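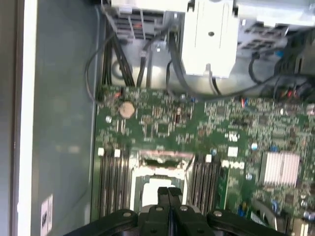

R. Tiwari
Columnist, Resources and Markets
Sat 14 October

Every couple of years somebody decides the world is running out of copper, and every couple of years I get a fresh stack of presentations in my inbox explaining why the price has to go up. The latest stack is taller than usual. The charts are nicer too.

You know the argument by now, even if you don't own a single mining share. Demand goes up with the wires, the motors, the substations and the server halls. Supply can't keep pace: the old mines are getting deeper and poorer, and a new one takes longer to permit than most governments last. Draw one line rising, draw another line flat, shade in the space between them and call it a deficit. Then sell shares.

I have no quarrel with most of the individual pieces. Grades really have been falling. Permits really are slow. What I don't accept is that the shaded wedge on the chart is a forecast of anything. It's what would happen if everybody carried on exactly as they were while the price did nothing, and no commodity market I've followed has ever behaved like that. When metal gets dear, people use less of it. They switch to aluminium where they can, they pull old cable out of the ground, they put off the project. Scrap yards that were barely opening on weekdays start running a second shift. None of this shows up in the wedge.

Take Tresosard, which I've picked on before and will probably pick on again. The company has one property worth mentioning, the Wilton deposit, and has been about to build a mine there for as long as I've had this column. In April it raised its estimate of the cost to $400 million and told shareholders in the same breath that the economics had improved. How? The long-term copper price in the model had gone up. Put the old price back in and the mine earns less than a term deposit.

I read the full technical report over a long weekend, all 279 pages of it. The geology is careful work and I'd trust the people who did it. The price assumption gets one paragraph. It cites "industry consensus," and when you go looking for the consensus you find brokers who sell mining shares and other mining companies with a similar mine to finance.

That circularity bothers me more than the number itself. A broker publishes a high price. A developer uses it to justify a project. The project's study then gets quoted as proof that new mines need a high price to be built, and the broker nudges the forecast up again. The phrase for this is "incentive price," and I've come to dislike it intensely. It is supposed to mean the price at which somebody will bother to dig. In practice it tends to mean the price at which the weakest project on the list can be made to look respectable.

There's also the matter of who is doing the buying. Prices jumped after the summer and the commentary went straight to shortages. Some of that may be right. Yet the funds had piled in well before anyone's warehouse ran low, and metal that gets shifted out of an exchange shed into a private one down the road hasn't been used by anybody. It has moved. It still counts as a drawdown in the weekly figures, and the weekly figures still get a headline. 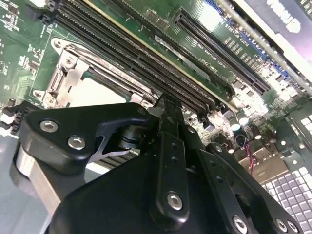

Murthorpe, which has the highest price target of the brokers whose notes I receive, told me that I was looking backwards, that earlier scares came before the power grid had to be rebuilt and the data centres fed, and that a market this tight needs only one bad strike to prove the bulls right. Its analysts also felt I was being unfair about substitution, since the easy swaps were made years ago and what's left is the stuff engineers won't give up.

The second point is a decent one. I'd like to see it tested, though, and the way to test it is to let the price get high and stay there. We've had spikes. We haven't had the kind of long, grinding stretch of expensive metal that sends designers back to their drawings, so claims about what they will or won't give up are guesses, mine included.

The first point I've heard too often. This time it's the grid and the computers. Before that it was electric cars, and before that it was cities going up on the far side of the Pacific. Those were real, all of them, and plenty of copper went into them. They also ended with a crowd of half-finished mines and a price that had given back most of the gain. A good story about demand doesn't protect you from paying too much.

As for the strike, yes, a strike would lift the price. It would also end. I can't see how a few months of lost output somewhere else makes Wilton worth building, given that Wilton wouldn't ship a tonne until long after everyone had gone back to work.

What would change my mind? Users signing long contracts at the prices in those presentations, for a start. If the people who make cable are as worried as the people who sell shares say they are, they should be locking in supply and paying up for it. Tresosard has been looking for that kind of customer and so far has announced a memorandum of understanding covering 2 per cent of planned output, non-binding. I'd also want to see one of the big producers build something new from scratch. They keep buying each other instead, which suggests they think copper in the ground is cheaper on the stock exchange than it is with a shovel.

I don't think copper is about to collapse. I'd put the odds of a higher price in a year at a bit better than even, and I own a small holding in a diversified miner that would do nicely out of it. But a bit better than even is a long way short of "has to," and the people writing to me about their retirement savings keep using the words "has to." One of them has put 100 per cent of a registered account into three developers, Tresosard among them, on the strength of the wedge chart. I wrote back and asked what the copper price would need to be for that to work out. The chart was attached to the reply.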